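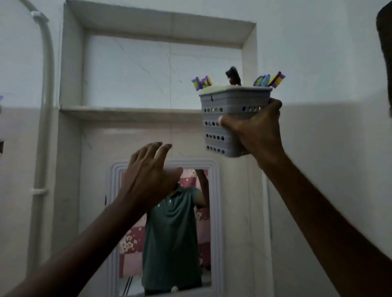 Filter the mirror out and be done with it, the reply from Domański said this morning, and I have been arguing with it in my head all day, through lunch and the long bus ride home and most of a pot of tea.

I do understand the appeal. The perception stack sees four arms where there are two. The hand tracker in Kerka is perfectly happy to put a skeleton on a reflected wrist, and then the planner, which trusts everything it is handed, believes there is a second basket floating somewhere behind the tile. When we first met this in May I thought a mask would do it as well. Draw the outline of the glass, throw away whatever lands inside, go home early. But the left hand passes right over the mirror on its way up to the wall, and the mask eats the real hand along with the reflected one. I lost 186 clips that way before I noticed, and I was so pleased with the clean plots, too!

So tonight I tried the other way around, keeping every detection and asking each one whether it joins up with a forearm that comes in from the bottom of the view. A real hand does, a reflected one mostly doesn't. It is a simple little test and I am fond of it, though it gets muddled when a sleeve or an elbow shows in the glass close to the true arm. I ran it over the 1822 clips in the bathroom set and let it chew while I did the dishes.

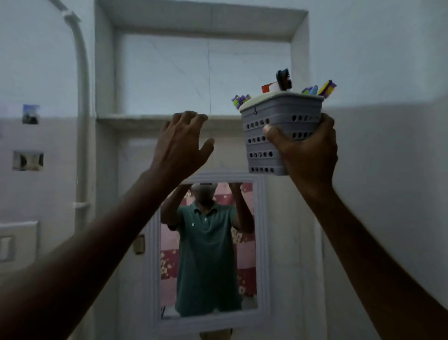 Wouldn't the depth channel tell you the same thing for free, Nikness wrote underneath my notes, and it is a kind question, but no, depth on shiny tile and glass is a swamp. The niche comes out as a hole one moment and a bulge the next. I spent a good part of the spring on that and I don't want to go back.

What bothers me more is the shelf. The planner wants a flat patch to aim for, and the ledge is narrow and white against white, so the fitted plane slides down the wall and the goal pose goes with it. I think the goal should come from the basket instead, from where its base is heading over the last 20 steps, and the ledge should only get a vote. I wrote that into the Ullura config before supper and took it out again after supper, and now I think I will put it back. Two commits for nothing, oh well.

Tomorrow: rerun with the forearm test on, look at the worst clips by eye, answer Domański nicely. Also buy more tea. The config file is still open and I can hear the fan going.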